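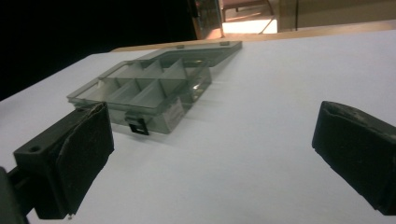
Small parts storage: what's worth paying for and what isn't

Every January the hardware store puts the organizers by the front door, and every January people go home with a stack of them, spend an evening sorting, and have the same mess in a different shape by spring. I've done it myself, more than once. So here are my notes on keeping screws, washers, fuses, picture hooks and the rest of it. Some of this goes against what the packaging tells you.

Sort first, buy second

Tip everything you own onto an old bath towel (it stops things from rolling) and make piles. You will find you have far more of three or four things and almost none of the rest. In my case it was drywall screws. A box with equal little compartments is no use for a pile like that. Put the bulk items in jars or leave them in the carton they came in, and save the small compartments for what you own a pinch of.

Throw out the bent ones. Throw out the mystery plastic bits from furniture you no longer have. I kept a bag of shelf pins for eleven moves of the bookcase they didn't fit.

Are removable dividers any good?

Sometimes. The selling point is that you can make the compartments any size. The trouble is that a divider that lifts out easily may also let a thin washer slip under it when the box gets tipped. Before you buy, push on one with your thumb in the store. If it wobbles, keep it for buttons and beads. Fixed walls are less clever and I trust them more.

Lids

A lid has one job, and plenty of them fail at it. Look at the gap between the top of the dividers and the inside of the closed lid. If you can see daylight there, your number 6 screws and your number 8 screws will be living together the first time you carry the thing by its end. A sheet of thin craft foam cut to fit inside the lid fixes most of this for pocket change. Cut it a hair large and press it in. Don't glue it until you've lived with it for a while.

Latches are the other weak spot. The thin plastic ones can go white at the bend and then snap, usually in the cold. If your garage isn't heated, open them slowly in winter. A wide rubber band is an ugly replacement and works fine until it dries out.

Labels

I don't believe in label makers for this. The tape curls in a damp basement and you stop updating it. With a see-through box you can mostly skip labels and look. Where two things look alike, tape one sample to the outside of the lid, or write the size on a scrap of card and drop it in the compartment. Pencil lasts. Marker on plastic rubs off on your hands.

My neighbor Guðlaug Damgaard swears by color dots, with a key taped inside the cupboard door. She has 29 boxes on the go, mostly sewing things and fishing tackle, and she can find any of it faster than I can find a tape measure. I still say it's the cupboard that does it. Everything is in one place, at eye level, and she puts it back.

The expensive ones

I bought two of the Virkorine cases when they were on sale and one Hviid at full price. The Hviid is nicer to hold. It hasn't kept my screws any better. For a van or a job site I can see paying for something that will take a drop, but on a shelf at home a cheap box does the same work. The Tumcombe Minis are sweet little things and too small for anything longer than a thumbtack - fine for watch batteries, and I wouldn't buy them again.

Ignore the load ratings. I weighed a box full of brass fittings at 650 grams and the hinge was already complaining.

Cleaning

Lukewarm water, a drop of dish soap, an old toothbrush for the corners. Skip the dishwasher, whatever the sticker says. Mine came out warped enough that the lid no longer met the base. Stand it upside down on a rack overnight and don't refill it until the corners are dry, or you'll be growing rust on your wood screws.

Paper towel scratches clear plastic, by the way. Use a soft cloth, or let it air dry and put up with the spots.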